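Okay, laundry thread. I've been collecting demonstrations for our folding model since September and people keep asking what that looks like day to day, so here goes.

The short version: I drive the two arms through a task by hand, everything gets recorded, and the recordings become examples the model trains on. One go at one task is an episode. As of this morning we have 615 episodes and I have strong feelings about maybe half of them.

First thing I got wrong was the wrist view. I spent weeks picking episodes by watching the overhead video only, because it's nice and easy to follow! Then I opened the wrist video for the same episodes and wow. Dark cloth eats everything. You get two fingertips, a lump of fabric and a big patch of glare on the wood.
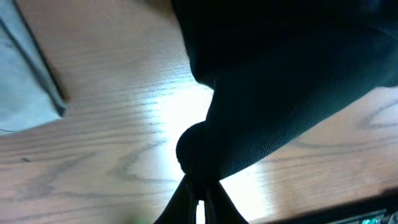

Tahira Bukhari
Robot data lead, Tarnell

So try telling from that which piece of the garment you've got. Is it a corner? A knot of cloth? I couldn't say, and I do this all day. The model gets this view too, so if it's mush to me I can't expect miracles.

What helped: I slow way down right before the fingers close. Like, painfully slow. It gives the model a good long run of views leading up to the grab, and when I rush that bit the grasp is over in a blink and there's hardly anything to learn from.

Also glare. I used to fight it (moved the lamp, hung a sheet over the window, annoyed everyone). Now I leave some of it in on purpose. The people who'll use this thing have shiny tables and lamps in dumb places, so the examples should too.

Now the part I get the most questions about, which is what counts as a good episode. My rule used to be "it ended in a neat fold." Terrible rule! I threw out so many useful ones.

These days I keep the ones where I miss a corner, back off and go again, as long as I recover without flailing. Those are gold. If every example is perfect the model has no idea what to do the first time it slips.

What I toss: episodes where I stop in the middle to think. The arms just hang there and the model learns that hanging there is a fine thing to do. Ask me how I know. We had a version of Trarnine (that's our folding model) that would grab a sleeve and then, um, contemplate.

After the last big cleanup 376 episodes made the cut. It hurt to look at that number for a day and then the next training run came out better than the one before it, so I got over it.

Trousers are their own little world, by the way. Long, floppy, and the two arms have to agree with each other the whole time. Pull too hard from one side and the whole thing slides across the table. Don't pull enough and you fold a wrinkle right into it.
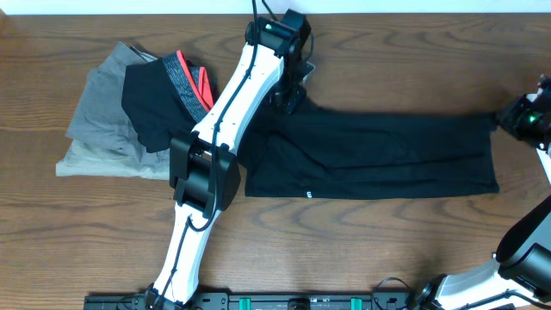 Black trousers laid out lengthwise, with the folded stuff over on the left.

I like having other clothes on the table while I work. Early on I recorded everything with one garment on bare wood and the model got very confused by a second one. Now there's nearly always a pile somewhere, and I move it between episodes.

Same deal with colors. Black on black on black is the hardest, so naturally I put it off forever. Don't do that! If you're starting a set like this, do the dark stuff early while you still have the patience.

Somebody asked how long I go before a break. I do 7 episodes, then I get up and walk around. Past that my hands get lazy and it shows in the data, you can see the paths get wobbly.

Also asked: do I label as I go? Yes, one line per episode, typed right after. "Missed left cuff, regrabbed, ok." I tried doing it at the end of the day in Binix and by then they had all melted into one giant pair of pants.

Next up is towels, then 5 kinds of shirts, and I'm told there will be a fitted sheet at some point. I have asked for that to be somebody else's job. Send me your dark fabric tips in the meantime, I'll read all of them.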